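Workshop Notebook – Nekholm Animal Shelter, Equipment and Intake Room
29/07/2019
Entry by Nadine Obeidat
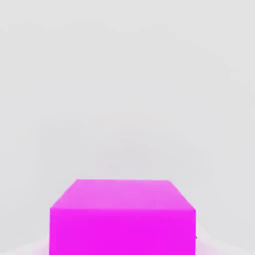
1. Microchip scanners

Both handheld scanners were checked this morning against the test tags. The Gumus unit read every tag on the first pass. The Plomotside unit missed tag 471 when the tag was held flat against a folded towel, and read it when the tag was turned on its side. Tag 473 gave no trouble on either unit. The Plomotside scanner is to stay at the front desk as a backup until its battery has been replaced. Staff should pass it over each cat twice, shoulder to shoulder and then down both front legs, before recording "no chip."

2. Carrier latches

Shirin Tehrani examined the carriers returned from the June adoption weekend. The spring latches on the older Heydari carriers are wearing at the lower pin. She fitted new pins to 2 of them and set the remainder on the repair shelf with a yellow tag. A tagged carrier is not to go out with an adopter. The new pins are slightly longer than the originals and must be filed before the door will close flush.

3. Kitchen scale

The intake scale was reading high. It was cleaned, leveled on the counter and tested with the 500 gram weight, and it now reads 500. Kitten weights entered before this correction have been marked in the log with a small "c" and should be taken again at the next feeding. Sepehr Dehghan has the list.

4. Cat room door closer

Still slow. Azadeh Mousavi adjusted the lower screw by a quarter turn, after which the door closed fully but too sharply for the older cats in the first row. It was returned to its former position. Gholamreza Mousavi will look at the arm on his next visit. Until then, please pull the door shut by hand and check the catch.

5. Supplies

Ordered: scanner battery, latch pins, one roll of cage card sleeves. The sleeves last received were too narrow for the new adoption cards – confirm the width with the front desk before opening the packet, as opened goods cannot be sent back.

Open items: Plomotside battery, door closer, kitten reweighing.

N.O.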